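The report I still can't read

10 May 2023

Some of you wrote in after the last issue to ask whether I'd gotten my hands on the Trokham report yet. The answer is sort of. I have 67 pages of it sitting on my kitchen table, and I'd guess a third of what's on them is black ink.

Quick recap if you're new (and hello, there are a lot of you this month!). The county hired an outside lawyer named Figueroa last year to look into how the Trokham bus depot contract got handed to Tresance without a second bid. The inquiry wrapped up over the winter. The supervisors voted to release it "with necessary redactions," and then spent ten weeks deciding what necessary meant. I filed my records request the same night as the vote, paid 16 dollars for copies, and waited.

So what's in there? The opening section is pretty clean. It walks through the calendar, who met with whom, when the draft contract first went around. There are good details in it. The purchasing office flagged the missing bid twice, in writing, and both memos went to the county administrator's office. I had heard about one of those. I had not heard about the other.

Then you turn to the interviews and the lights go out. Whole answers are gone. In one spot the question is gone too, so you get a page number, a name, and a solid black box all the way down to the footer – I held it up to the window like a kid with a birthday card, and no, you can't see through it.

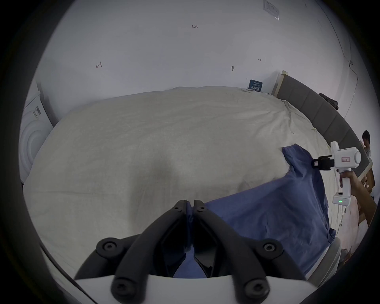 A blue cloth on a rumpled off-white sheet.

The part that bugs me most is the finding on page 41. It starts "The inquiry concludes that" and ends "in a manner consistent with county policy." Everything in between is blacked out. You could put just about anything in that gap. Supporters of the administrator have been quoting the back half of that sentence all over town as if it cleared everybody, and maybe it does! But I'd like to see the middle before I sign on.

I called the county's press line and got Lahcen Lamrani, who was polite and quick, and who told me the redactions cover personnel matters and nothing more. I asked if a list of reasons existed, one for each black box, the way the state rules seem to call for. He said he'd check. I've left two messages after that one and I'll keep leaving them.

Meanwhile there's a petition going for the full text. It had 375 names on it when I looked last night, and a good number of them are from the Emel side of the river, where folks lost their early bus when the depot moved. Supervisors up for reelection have noticed. Two who voted for the redactions now say they'd be open to "another look," whatever that turns out to be.

What's next: I've sent in an appeal, which the county has to answer in writing. If they say no, it goes to the state records office, and that could drag on until July. I'll put the pages I have up for subscribers to read, black boxes and all, and if you worked at the depot or in purchasing and want to talk, just reply to this email. It comes straight to me.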